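**Bench kit: soft bag or rigid case? (shared rooms, Flomdale building)**

**landar_stores** wrote:

Members are invited to comment on the storage of small personal items and hand tools at the shared tables in Flomdale. The present arrangement, under which each user keeps a fabric bag and empties it at the start of a session, was adopted last October. It is due for review, and comments received in this thread will be considered when the revised guidance is written.

The matters on which views are sought are as follows:

- whether soft bags should continue to be permitted on the table surface during work;
- whether watches should be removed and, if so, where they should be placed;
- whether loose batteries should be kept with the other contents of the bag.

Replies are requested by 2021-08-31.

**petridis_bench** wrote:

I should like to speak in favour of retaining the soft bag. It folds to almost nothing in a locker, it does not mark the tables, and it accepts articles of awkward shape. I have used one for 13 months and have found no fault with it that a little order would not cure. The bag sold by Caltar has two inner pockets, and I keep pencils in one and everything with an edge in the other.

**quietdrawer** wrote:

With respect to the previous contributor, I cannot agree. A black bag with a black lining is a poor container for small black articles. I spent the better part of a lunch hour last winter searching mine for a watch strap pin. A rigid case with a pale tray would show its contents at once, and it would also stand upright on the shelf. I accept that it costs more. The one I use was 40 pounds.

**landar_stores** wrote:

Both views are noted. It may assist members to know that the lockers are 60 centimetres deep, and that a rigid case of ordinary size will fit provided that coats are hung elsewhere.

**hinge_and_pin** wrote:

Coats will not be hung elsewhere. There are four hooks.

On the second matter, I would ask that watches be placed in a dish or on a folded cloth. A metal bracelet laid directly on a white table leaves fine scratches, and these collect dirt – I have cleaned enough of them to be certain of it. A rubber strap is less troublesome, although it should still not be left beneath other things.

**petridis_bench** wrote:

I do not believe that a bracelet marks these tables in ordinary use. The surface is harder than it looks. The adhesive left by old masking tape is a far greater nuisance, and I would welcome a rule that tape be lifted at the end of each session.

**hinge_and_pin** wrote:

We shall have to differ on the bracelet. I support the proposal regarding tape without reservation.

**quietdrawer** wrote:

On the third matter, a loose battery should not travel in the same pocket as keys, coins or a metal bracelet. A small plastic box for batteries costs 80 pence and will last for years. I would further suggest that scissors be stored closed, with the points downwards, whichever container is finally preferred.

**landar_stores** wrote:

The suggestions concerning tape, batteries and scissors appear to have general support and will be carried into the draft. The question of the bag remains open.

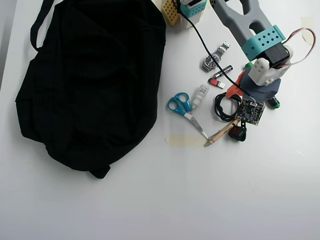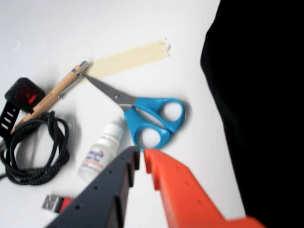

Masking tape on the white tabletop, in both.

**newmember_flom** wrote:

May a pencil be kept in the same pocket as a pair of scissors?

**landar_stores** wrote:

A pencil may share a pocket with scissors if the blades are closed and covered. Otherwise the two should be kept apart, as an open blade will cut into the wood and may tear the lining of the bag.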